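Retarded dough and the clock

I have kept a bread log since October, and it now has enough entries to say something about cold fermentation. The recipe is fixed: 39 percent of the flour is whole wheat, the rest is white bread flour from Turico, and salt stays at two percent. The only thing I change is the time in the refrigerator.

At 33 hours the dough handles well and the crumb is even. At 44 hours the flavor is sharper, but the dough spreads when it comes out of the basket and the cuts barely open. I repeated both runs with the oven on the same setting and got the same result.

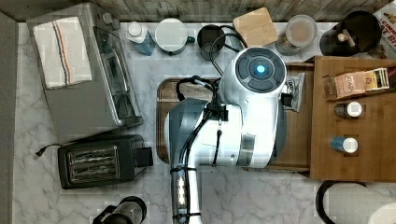

The counter, with the toaster oven and the cutting board.

The weak point in the log is temperature. My refrigerator dial has numbers on it that correspond to nothing. Ksawery Sobczak suggested leaving a probe in a jar of water on the dough shelf — a better method than reading air temperature, which jumps every time the door opens. The top shelf runs warmer than the bottom one, so part of my early data mixes two conditions. I have marked those entries and left them out.

Total dough weight is 1,766 grams for two loaves. If you scale it down to one, expect the dough to cool faster and add an hour or two on the counter before it goes in.

Next I will hold the time at 39 hours and vary the starter.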